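Can a Machine Do the Chores Yet? Term Project Report
Ilango Sastry
Daltdale Technical College, May

14 Comments | 36 Shares

My project asked whether a machine can take over small chores at home or in a shop. I went in doubtful and came out a bit more doubtful. I chose one job, putting a fresh liner in a wastebasket, because everyone in my building does it badly and still gets it done. If a robot can't manage a bag and a bin, I don't want to hear about it cooking dinner.

Most of what you read on this subject comes from people with something to sell. The Vollavia brochure has a page titled "Your Evenings Back." I read it twice looking for how long a chore takes, and that number is not in there. So I looked at the job itself, with a two-armed machine, a plain bin and a lot of thin plastic bags.
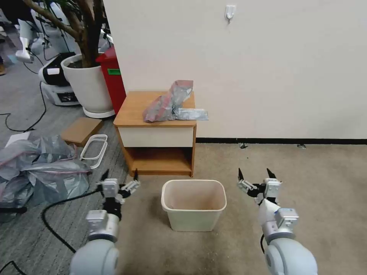 Why pick a trash bag and not something harder?
A bag is the hard part. It has no fixed shape, it sticks to itself, and you have to find the opening before you can do anything with it.

People open a bag by feel. You rub the edge between your thumb and finger until the two layers slide apart, and you don't even look. A gripper with two stiff fingers can pinch, and that is most of what it can do. It can't rub, and it can't blow into the bag or shake it out with a snap the way my grandmother does.

I broke the chore into 3 stages: get the bag open, get the edge over the rim, and push the rest down inside. My adviser wanted a fourth stage for tying off the full bag. I left it out. I would call that a separate chore, and a worse one.

The middle stage is where I would put my money on things going wrong. A rim has four corners. Hook the bag over one and you have to keep it there while the other hand pulls toward the next, and if the first hand lets go too soon the whole thing slides off. A five-year-old gets this after a couple of tries.
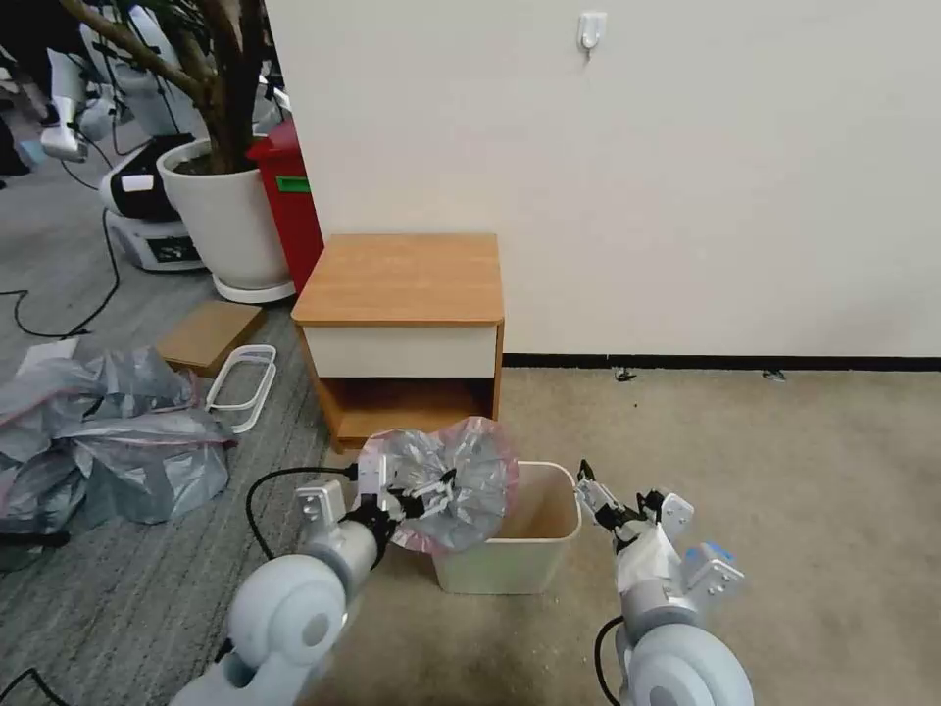

Figure 2. Left gripper holding the bag over the left side of the bin.

For comparison I kept a log of people doing the same chore. Over the spring I collected 287 liner changes from friends, two dorm floors and the stockroom at Amin, a small grocery near campus that let me stand by the back door with a notebook. Almost everyone was done before I had finished writing down the time. The most common complaint was that the bags were the wrong size, and a robot will not fix that.

I also read 519 customer comments on a home robot forum run out of Puvport. I wanted to know what buyers hoped for and what they got. A lot of them hoped for laundry. Very few said anything about trash, and those who did mostly wanted the full bag carried to the curb, which means doors, steps and weather. I can't treat forum comments as proof of anything. People who are happy don't post much, and neither do people who gave up and put the thing in the garage.

There is a fair argument on the other side and I should give it. A machine doesn't have to be fast if you are asleep while it works. Someone with bad hands or a bad back might gladly wait a long time for a bin to be lined. I accept that. I would still want to know what happens when it gets stuck at two in the morning with a bag half on, and who gets out of bed. 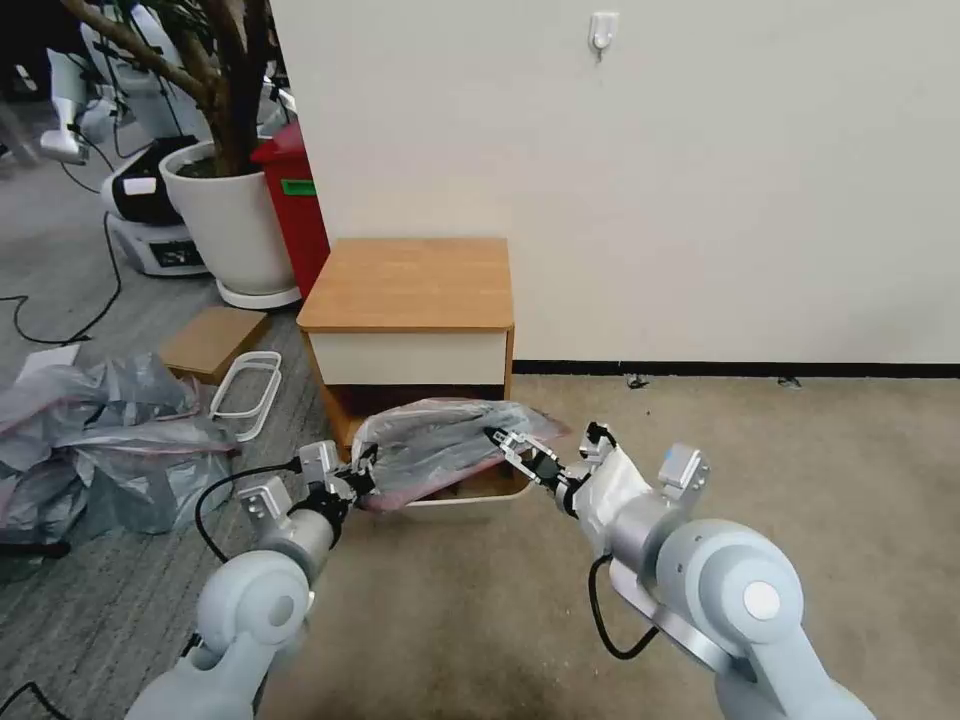 Would a shop be an easier place to start than a home?
Probably a little easier. A shop can buy one kind of bin and one kind of bag and keep them in the same spot, while a home has a different bin in every room.

The shop has its own trouble, though. The workers at Amin change liners while doing something else, on the way past with a box under one arm. Take that chore away and you save hardly any of their time. The manager told me she would sooner have something that mops.

My answer to the project question is not yet, for this chore, at a price a normal household would pay. I would look again in about 2 years. I'd also ask anyone who repeats the project to time the setup as well as the chore, which I failed to do, and to try a round bin.

Filed under: Student Work
14 Comments | 36 Shares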